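Re: [robot-club] Anyone been to the Veseo open day?

Fadi Salameh wrote:
> Is it worth the train fare? I've seen plenty of arms stacking
> blocks and I don't need to see another one.
> Did they let you get near it?

Hi Fadi, hi all,

Yes, go! No blocks at all when I went. They had two arms working on a jewellery box, the old-fashioned sort with a lift-out tray for rings, and I stood there far longer than I meant to (Asnakech had to come and fetch me for tea). My notes are below, with three pictures from the jewellery table.

1. The jewellery box
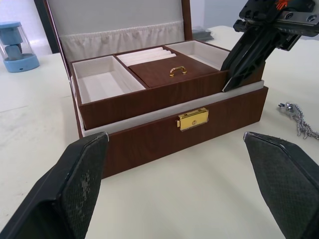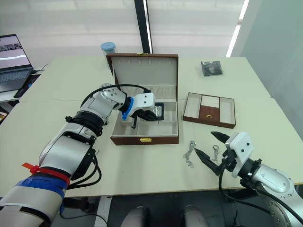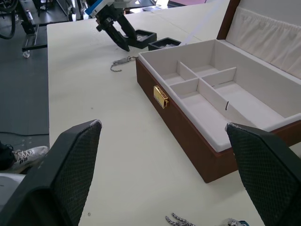 2. The talk

Iqra Durrani spoke for half an hour on grippers and why chains are such a pain to pick up, as they never lie the same way twice. She reckons they've logged 922 tries at small fiddly things since August and want 2,000 before they change anything. Good questions from the floor, though the chap next to me would keep asking about price!

3. Getting in

Free, but you have to put your name down with Emmanuel Okoth first. You can get pretty close to the table, so yes, you'll see plenty. Doors open at ten and the café shuts at two, so eat early.

Is anyone else going to the next one? I've got a spare seat in the car from Sevmont.

Arsalan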